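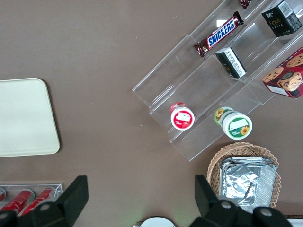
Last updated: 3/13/24

Clemov circuit to run new curbing and a lower sound limit for club track days

Drivers booked for club track days at Clemov this season will find a changed exit at Turn 7, new curbing on the back section and a sound limit of 89 decibels, the circuit's operator said on Wednesday. The limit applies to all sessions, including instructor laps and the open-passing group.

The old curb at Turn 7 was a flat painted strip with grass behind it. Cars that ran wide dropped the outside wheels off the pavement edge, and by the end of last season the edge had broken down along most of the exit. The contractor, Oberholzer, has cut back the damaged asphalt and laid 132 feet of ribbed concrete curb, backed by a paved apron. The ribs are low enough for a street car on stock suspension to cross, according to the circuit's technical notes, but cars with front splitters should stay off the last section, where the profile rises toward the apron.

Drainage was reworked at the same time. Water used to collect on the inside of the turn and cross the racing line under braking. A slot drain now carries it to the ditch behind the marshal post. The work was finished in December, and the surface was left to cure over the winter before any cars were allowed on it.

Stela Pascu, who heads track operations at Clemov, said the grip level at the exit will be different from what regular drivers remember. "The patch is newer than the rest of the lap and it has a finer texture," she said. "Take the first session to learn it. Braking points from last year still work, but the throttle point probably does not."

Sound will be measured from a fixed meter on the driver's right along the main straight, 50 feet from the pavement edge. A car that goes over the limit is shown the black flag and may return after the exhaust has been changed or an insert fitted. A second reading over the limit ends the day for that car, with no refund. Readings will be posted at the timing office after each session.

Hidberg, the club that runs most of the novice weekends at the track, has changed its tech inspection form to match. Tow hooks are now required at the front of every car, and brake fluid must have been replaced within six months of the event. Helmets keep the same rating as last season.

The full lap is unchanged in length at 2,011 yards. The short course, used by Cisholm for its car control clinics, does not include Turn 7 and keeps its present layout. Garage assignments for the opening weekend will be sent by email to registered drivers, and the gate opens at 6:30 a.m. on both days.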